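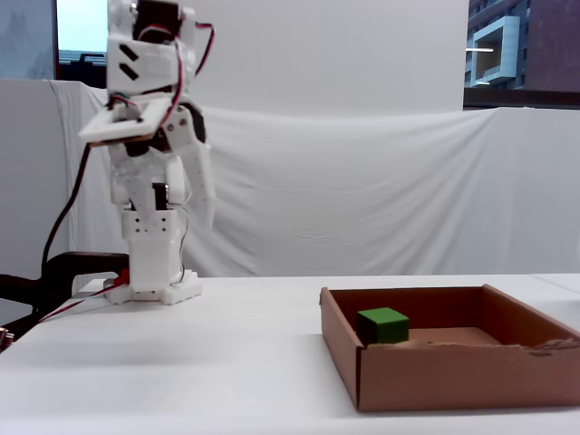 One reader asked under our last post whether ending overdue fines means that books will simply stop coming back, and whether people who return things on time are being treated unfairly. The Clornell Public Library has received the same question in several forms this week. We will answer it in this thread.

The policy first. Overdue fines end at all Clornell locations on January 1. This covers the main library, the Girkari branch and the Sumampouw Reading Room. It applies to books, audiobooks, magazines, music and movies, for adults and children alike.

Existing overdue fines will be cleared from every account on the same date. Patrons do not need to call, write or come to a desk. Accounts that were blocked only because of fines will be open again when the doors open on January 2.

Due dates remain. A book is still lent for three weeks and a movie for one. Reminder notices will go out before the due date, as they do now, and again after it has passed.

An item that is 11 weeks overdue will be marked lost, and the account will be billed for its replacement. If the item is then returned in usable condition, the bill is removed. While the bill stands, the account cannot be used to borrow, though it can still be used for the reading room computers and for printing.

On fairness. A fine was meant to get a book back to the next person in line. Our own records show that most late items come back within a few days of the second notice, whether or not a fine has been charged. The charge did keep some families away from the library for years, often over one picture book left at a grandparent's house.

A parent told us at the Girkari branch desk that she had stopped letting her children check anything out and had them read in the building instead. She was always welcome to do so. We would also like them to be able to take the books home.

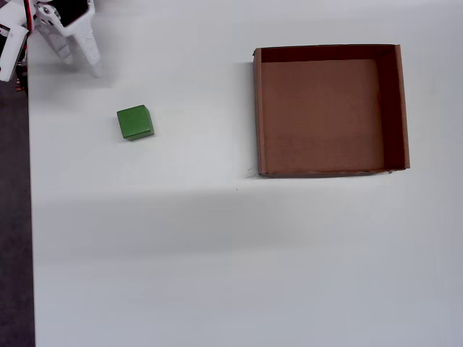
White parts and a red cable over the tabletop.

Several patrons have asked about holds. A popular title with a long waiting list is the case where a late return does the most harm, and we agree that it needs its own rule. Items with a waiting list will not renew. If such an item is more than two weeks late, borrowing on that account will pause until it comes back. No money is involved.

The limit on holds stays where it is. The pickup window will be seven days at the main library and at Girkari. At Sumampouw, where the hold shelf is very small, it will be five. Please cancel a hold you no longer want, either online or by phone, so that the next reader gets the book sooner.

On cost. The library has set aside $2000 in the coming year's budget for the replacement of items that would otherwise have been covered by fine income. Fine income has fallen every year since renewals moved online, and a good part of what was collected went back into sending bills and handling payments.

Interlibrary loans are a separate matter. Items borrowed through the Unent exchange belong to other libraries, and those libraries set their own terms. Some still charge for late returns. Where a charge applies, it is printed on the paper band around the book. Please leave the band on.

Damaged items: normal wear is expected and is not billed. Water damage, missing pages and chewed covers are billed at the replacement price, up to a limit of $200 per item. Please do not repair a book with household tape. Bring it to the desk with a note showing the page, and our mending staff will see to it.

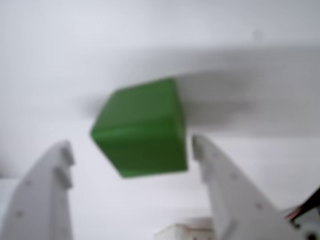 The same limit applies to audiobooks with missing discs, which are billed by the disc when the publisher will sell us one and as a full set when it will not. Patrons are asked to check the case before leaving the building.

We do not accept replacement copies bought elsewhere unless the desk has agreed to it in advance. The edition and binding have to match our record. A paperback cannot stand in for a library binding, even when the text is the same.

Several people have offered to pay old fines anyway. This is kind. Fines cannot be accepted after they have been cleared, but a gift may be made at any desk and will go to the children's collection. Last spring such gifts added 200 picture books to the Girkari shelves, many of them in two languages.

Lost library cards will still cost one dollar to replace. The first replacement for a child under 12 is free.

The full policy was posted on the notice boards and on our website in December 2019, in English and in large print. A paper copy may be requested at any desk. The previous policy remains in force through the end of the month, and fines that arise before then will show on accounts until they are cleared.

Holiday hours: all locations close at noon on December 24 and stay closed on December 25. On December 31 the main library closes at 4 and the branches do not open. Book drops stay open throughout, except the one at Sumampouw, which is locked whenever the building is closed.

To return to the question at the head of this thread: we expect most books to come back, and we will publish return figures for each location at the end of June. If the waiting list rule proves too weak, it will be changed.

Questions about a particular account should be sent by direct message or taken to the desk. Please do not post your card number in a reply.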